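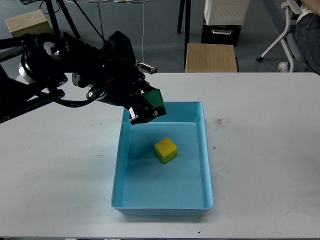

Search this site Enter keywords Go

The Drurkel Is Coming Back (And I Already Have My Spot in Line)

February 2025

If you've been to Jekel any time in the last few years, you've done the stairs. You know the ones. You get off the bus by the lake feeling great about life, you look up at the Hotel Dondero sitting on top of its hill all lit up like a birthday cake, and then you see the 126 steps between you and your room. With luggage! I did it once in sandals and I still think about it.

Well, good news, because the Drurkel is running again in April. For anyone who never got to ride it, the Drurkel is the little hillside railway that goes from the lakefront straight up to the hotel terrace. It's been closed for so long that I had to explain it to my niece, who thought the station at the bottom was a very fancy bathroom.

I got the word from Remedios Iglesias at the hotel front desk while I was checking in last week, and then I bugged her until she found me somebody who could tell me more. That turned out to be Haoran Liang, the manager for the railway side of things, and he was nice enough to sit down with me for a coffee even though he clearly had a hundred other places to be.

So, the details. There are 2 cars, same as always, one going up while the other one comes down. Each one holds 19 people, and that's down a little from the old days, when they'd pack you in until your nose was on the glass. The benches are new, the windows open now (hooray, anybody who rode it in July knows why I'm cheering), and there's a flat space at the lower end for a wheelchair or a stroller. The track is 447 feet long. I would have guessed a whole lot more than that, but I suppose I was measuring it with my knees.

Hotel guests ride free with a room key. Everybody else buys a ticket at the bottom, and Haoran wouldn't give me a price yet. He did say it would be "less than a slice of cake," and I told him that depends very much on whose cake we're talking about, because the slices at Dela Peña have gone up twice since I started going there. He laughed but he did not give me a number.

Hours are still being worked out too. The plan is to start at breakfast and go until the terrace bar closes, with a longer evening on fireworks nights. I asked if they'd run it in high wind and the answer was no, so keep the stairs in mind as your backup and pack real shoes.

I walked down to the lower station afterward to see what I could see, and it wasn't much. The doors were locked and there was paper up over the ticket window. They've painted the outside cream and dark green, though, and somebody has polished up the old brass sign with the hotel's name on it. It looks terrific. Ľudovít Říha, who has the postcard stand right next door, told me he's ordered a whole new batch with the railway on them and he's hoping for a good spring. His stand used to get everybody who was waiting for the next car, and the stairs start on the other side of the plaza, so he's been missing all that foot traffic. I bought four of his old cards to be nice. Okay, and because one of them had a goat on it.

Not everyone I talked to is quite so excited. Dilek Duman drives one of the vans that takes guests up the back road, and she figures she'll lose some fares once people can ride from the plaza. On the other hand she also thinks folks with five suitcases are still going to want a van, and having seen what people bring for a long weekend, I think she's right. She's waiting until summer before she decides whether to cut back her hours.

As for the opening itself, there's going to be a band on the terrace and free rides for the first day, and Dela Peña is setting up a table at the top with those little orange pastries. They're sold out by ten most mornings in the regular shop, so plan accordingly. The first ride of the day goes to Saturnino Salcedo, who ran the cars for years before the shutdown and retired to the other side of the lake. Remedios told me he's been asked to ring the bell at the bottom, and that he said yes before she finished asking. I'm going to try hard to be on that car. I don't know how they're picking the rest of the riders, and when I asked, I got a big smile and "come early."

A couple of practical things if you want to go. The Dondero is already filling up for opening week, and the lake view rooms were gone when I asked about extending. The garden side still had some space and it's quieter anyway, plus you get the smell of the kitchen in the morning. If you're staying down in town, the bus from the main station stops right at the plaza, and you can see the lower platform from there. Parking by the water is terrible even on a slow day, and I wouldn't try it during the opening.

I'll be back up there in April with pictures of the new cars and hopefully a ticket price. If any of you rode the Drurkel way back when, leave me a comment — I'd love to hear about it, and I'd especially love to know if anybody else remembers the conductor who used to hand out peppermints. My sister swears I made him up.

Contact | About this blog | Copyright 2025, all rights reserved | Back to top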